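Dry brining

Dry brining is the salting of raw meat or poultry ahead of cooking, without added water. Salt first draws moisture to the surface, where it dissolves, and the resulting brine is then slowly reabsorbed. Diffusion continues for as long as the meat is held under refrigeration.

The usual dose is 20 g of coarse salt for each 2 kg of bone-in meat. Fine salt packs more densely, so recipes measured by volume must be adjusted. Sugar, dried herbs and cracked spices are optional; most of their flavour remains near the surface. 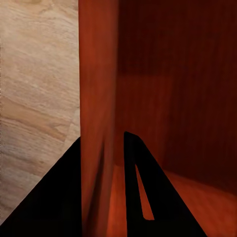 Holding time depends on thickness. Chops and chicken pieces need several hours, whereas a whole turkey is commonly held overnight or longer. Uncovered storage dries the skin and favours browning. The meat is not rinsed before roasting.

Wet brining differs in that the meat is submerged in a salt solution and gains water. Poultry sold as pre-seasoned or injected already contains salt and is generally unsuited to either method.

See also: Curing; Marinade; Kosher salt

Last revised May 17, 2019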